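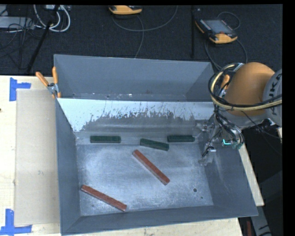

Cleaning a Sheet-Metal Bin

Every forum has a miracle paste for scuffed sheet metal. I paid for one in 2022 and the scratches are still there, so lower your expectations first.

1. Take the blocks out and sort them by color, green in one pile, reddish-brown in the other.
2. Brush out the narrow rear compartment too. Grit collects along the bottom, whatever the "self-cleaning" crowd says.
3. Wipe the floor and the partition with a damp cloth and a drop of dish soap. Go easy around any holes.
4. Dry it right away.

Ye-seo Ban swears by 80 grit on worn patches. I wouldn't — you trade one set of scratches for another. Gray wear is only wear. Leave it.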